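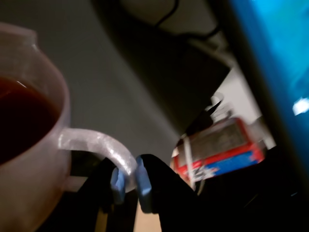

Blue pads on the handle of a frosted mug.

Gripper pad comparison: frequently asked questions

Last updated April 21, 2026

Which grippers are you comparing?
We compare two finger sets on the same arm. The first is the Trelar two-finger set with soft blue pads. The second is the Ekgate set, which has harder pads with small grooves. The controller is the Sellance unit for both, so the speed and force settings are the same.

Why do you test with tea things?
Boxes and blocks are too easy for both sets. A mug handle is round, narrow and smooth, and the load hangs to one side of it. A small mistake in the grip becomes a large tilt of the mug. Rasa Grigaitė proposed the tea task in February and we have kept it with few changes.

How many trials do you make?
Each finger set does 400 trials with the mug and 16 with each of the other objects. The second number is small, and we do not draw strong conclusions from it. Last time the Trelar set reached 600 mug trials by an error in the script. We kept only the first 400.

What counts as a failed grasp?
The trial is failed if the object slips, touches a neighbour object, or must be saved by the operator. Spilling a few drops is noted but it is not a failure. Hagos Berhe reads the log of each trial a second time, and where he does not agree with the operator, the trial is marked as doubtful.

Where do you put the cameras?
There is one camera near the wrist and one fixed camera which looks over the mat. The wrist camera is better for the last few centimetres, before the fingers close. For translucent objects we trust the fixed one more.

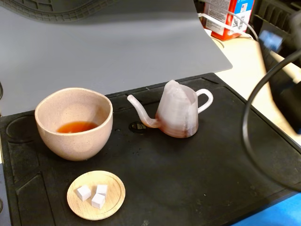
Can the soft pads be washed?
Warm water and a little dish soap are enough. Please let the pads dry completely before you mount them again, and do not use alcohol, which makes the surface hard after some weeks.

How often do you change the pads?
We change the soft pads after each full series. Trial 577, counted over both series, was the first one where Tyra Moen reported a visible cut in a pad. The grooved pads have not been changed yet.

Which set is better, in your opinion?
For handles, we prefer the soft pads. They forgive an approach that is up to 4 mm wrong. For flat and heavy things the grooved pads hold well and they wear more slowly. If you can buy only one set and you work with kitchen objects, I would take the soft one.

Can I have the data?
Please write to Elspeth Matheson at the Chambi project and say which part you need. The logs are small, but the video must be sent on a drive. The labelling guide by Yao-tsung Kwan comes with it, and we ask that you read it first, as the colour codes are not the usual ones.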